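3.2 How people talk about white

I went into this part of the study thinking white would be the easy one. We had already been through the blues and greens with our readers, and those sessions ran long because everybody wanted to argue (which I loved!). White, I figured, would take five minutes. It ate up most of September.

The trouble is that hardly anyone uses the word by itself. In the 3974 diary entries we collected through Pikness, people wrote "milk white" and "hospital white" and "the white of an old fridge," and they were picky about it. One person crossed out "cream" and wrote it back in again.
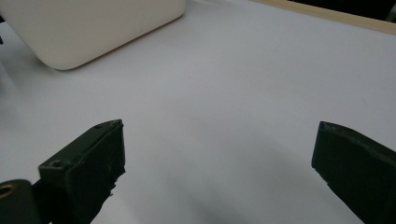 Reading time: 8 minutes

So I sorted the entries by what the writer was comparing the white to, and two big groups came out. The first leans on food and cloth — milk, flour, bed sheets. The second leans on places, mostly kitchens and waiting rooms. I had expected weather to do better, given how much snow the Bassi group got in their diaries, but snow mostly showed up as a noun and almost never as a color word.

I also want to say something about the blue problem. Plenty of writers will call a wall white and then, a line later, complain that it looks blue in the morning. They don't seem bothered by this at all! The wall stays white for them and the blue is just something that happens to it.

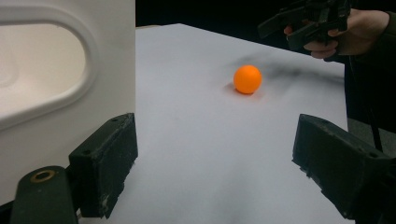

Figure 5. An orange ball on a flat white surface.

Orange words, by the way, were a much shorter list. Nearly everyone wrote plain "orange" and moved on, and the few who didn't went for fruit or rust. The Tondeo diaries have a nice run of pumpkin entries, but I left them out of the main tally because they all come from the same writer and she clearly had a garden. I'd like to go back to the oranges with a bigger set of diaries, and to ask people for their word first and their reason for it later on.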